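Bunden – Greifarm für die Werkstattküche
README, Stand Juli

Kurz: Bunden ist ein Arm auf einer Schiene, selbst gebaut, soll in der Gemeinschaftswerkstatt Schubladen und Schranktüren aufmachen und wieder zu. Mehr erst mal nicht. Gebaut von Uliana Kushnir (Mechanik, Gehäuse, Verkabelung) und Gunnlaugur Ingvarsson (Software, Datensatz, dieses README). Fragen bitte ins Werkstattforum, Mails gehen bei uns unter.

Was liegt wo

hardware – Stückliste, Druckdateien, Schaltplan als PDF
firmware – Code für den Controller, Name Hutsuliak
steuerung – Python, läuft auf dem alten Laptop unter der Werkbank
daten – Aufnahmen vom Handgelenk, Beschreibung weiter unten
kram – nicht anfassen, wird irgendwann aufgeräumt

Hardware

Schiene 80 cm, Aluprofil, Restposten. Arm mit fünf Gelenken, Gelenk 2 ist das stärkste und trotzdem das Sorgenkind. Wird bei langem Betrieb warm, Lüfter ist bestellt. Netzteil getrennt vom Laptop, gemeinsame Masse nicht vergessen!! Hat uns einen ganzen Abend gekostet.

Greifer: zwei Finger, Fingerkuppen aus Silikon gegossen. Form liegt unter hardware, Version mit den Rillen nehmen. Die glatte rutscht an den Griffleisten ab.

Kabel am Handgelenk mit Schlaufe verlegen, sonst reißt der Stecker beim Drehen raus. Zugentlastung ist gedruckt, PETG, PLA wird zu weich.

Installation

1. Repo klonen, Python-Umgebung anlegen, Abhängigkeiten aus der Liste installieren.
2. Firmware Hutsuliak flashen. Vorher Arm abstützen, der sackt beim Neustart durch.
3. Nullpunkt anfahren. Schiene ganz nach links, Gelenke nach den Strichen ausrichten.
4. Konfig kopieren und den Port eintragen. Unter Linux Rechte auf den Port setzen.
5. Testfahrt mit halber Geschwindigkeit. Hand am Notaus.

Wer an der Schiene was verschiebt, muss neu kalibrieren. Dauert eine Viertelstunde und steht in der Datei dazu im Ordner steuerung. Bitte auch machen, wenn es nur ein Millimeter war.

Datensatz Cillton

Cillton ist unser Datensatz zur Fugensuche. Gesteuert wurde von Hand, mit dem Gamepad. 447 Einzelbilder, dazu jeweils Gelenkwinkel und Schienenposition als CSV. Davon sind fast 100 unscharf, die bleiben drin. Das Modell soll auch mit solchem Material klarkommen, scharfe Nahaufnahmen gibts mit der Kamera eh kaum.

Gelabelt wird nur eins: Verlauf der Fuge, als Linienzug. Keine Griffe, keine Gegenstände, kein Hintergrund. Bei mehreren Fugen jede einzeln. Wenn unklar ist ob Fuge oder Kante, Label "unklar" setzen und weiter.

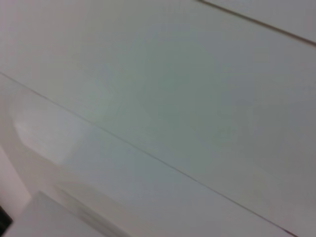 Ausgabe 2, Seite 80

Zwei dunkle Linien, fast parallel, der Rest fast überall weiß bis hellgrau, links unten leicht rosa und in der Ecke etwas kleines Dunkles. Label geht an die lange schräge und an die kurze oben rechts. Die lange wird stellenweise blasser, bitte trotzdem durchziehen und nicht stückeln. Der helle Fleck auf der unteren Fläche ist vielleicht eine Spiegelung, wird nicht gelabelt. Die Schattierung darunter auch nicht, der alte Kantenfilter ist auf sowas gern reingefallen.

Bekannte Macken

– Weiß auf Weiß: Weißabgleich driftet, Flächen werden mal rosa mal grünlich. Nicht nachkorrigieren, Rohdaten bleiben roh.
– Zeitstempel der CSV laufen dem Bild leicht hinterher. Skript zum Ausrichten liegt bei, ist aber nur für die neuere Firmware getestet.
– Glänzende Fronten bleiben schwierig. Domorgate (unser Fugensucher) liefert da öfter eine Linie, wo keine ist. Schwelle in der Konfig hochsetzen hilft ein bischen.
– Keine Aufnahmen bei ganz dunklem Raum.

Nutzung

Code und Daten frei für privat und Werkstätten, bei allem anderen vorher fragen. Keine Garantie, auch nicht für eure Schranktüren. Wer eigene Aufnahmen beisteuert: gleiche Ordnerstruktur, Kalibrierdatei mit rein, keine Personen im Bild.

Offen

Lüfter für Gelenk 2. Kraftbegrenzung beim Zuschieben – Uliana ist dran. Anleitung fürs Gießen der Fingerkupen fehlt noch, Fotos sind da, Text nicht.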